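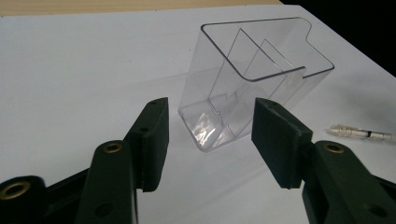
Lensa Woldemariam
Manager, Community Engagement, Nilldale Regional Roads Office

Nilldale bridge replacement moves to public review

The Nilldale Regional Roads Office has released the draft design report for the replacement of the Stavholm Bridge and is inviting written comment from residents, businesses and road users before the report goes to regional council for a decision.

The existing bridge carries Cao Road across the river between Nilldale and Stavholm. It has one lane in each direction, a narrow footpath on the upstream side and no shoulder. A load limit has been in place on the bridge since the last structural inspection, and heavier vehicles, including loaded grain and gravel trucks, are being sent around by the Drurnero crossing. The detour adds considerable time to each trip and has increased wear on local roads that were not built for that traffic.

The draft report considers three approaches: strengthening the present structure, replacing it on the same line, and building a new bridge immediately downstream while the old one stays open. The office's preferred approach is the third. It would allow Cao Road to remain open for most of the construction period, with short overnight closures when the new approaches are joined to the existing road.

Under the preferred design, the new bridge would have two traffic lanes, paved shoulders and a separated path for people walking and cycling. The deck would be set higher than the present one to improve clearance during spring high water. The old bridge would be removed once traffic had been moved across, and the riverbank on both sides would be graded and replanted with local species.

Traffic counts taken last August recorded an average of 2,100 vehicles a day on the bridge. The design team used those counts, together with the regional growth forecast, to set the lane widths and the turning lanes at the Stavholm end. Sulastri Nasution, the project engineer, said the turning lanes were added after early discussions with school bus operators.

"Drivers told us that the left turn at the end of the bridge was their main concern, particularly in winter," Ms. Nasution said. "The new layout gives a stopped vehicle its own space, and through traffic can keep moving."

The preferred design requires strips of land from 7 properties along the downstream side of Cao Road. The office has written to each of the owners and will meet with them individually. No homes would be taken. Two farm entrances would be moved a short distance, and the office would pay for the new culverts and gates.

The environmental chapter of the report deals with fish habitat, noise, drainage and the protection of nesting birds. Work in the water would be limited to the period permitted by the regulator. Pile driving would take place on weekdays only, between morning and late afternoon, and nearby households would be given notice before it started.

Some matters have not yet been settled. The colour and style of the railings, the lighting on the path and the location of a small parking area for river access are all open to suggestion – comments on these points are especially welcome. The cost estimate will be updated when the detailed design is complete, and the updated figure will be published before tenders are called.

The draft report may be read at the Nilldale office and at the Stavholm library during regular hours. Printed summaries are available at both counters, and large-print copies can be provided on request. Comment forms may be returned by mail or left at either location. Those who prefer to speak with a member of the project team may book a time through the front desk.

All comments received during the review period will be recorded and answered in a summary attached to the final report. Names and addresses of private individuals will be removed before publication. Council will set the date for its decision after the final report has been submitted.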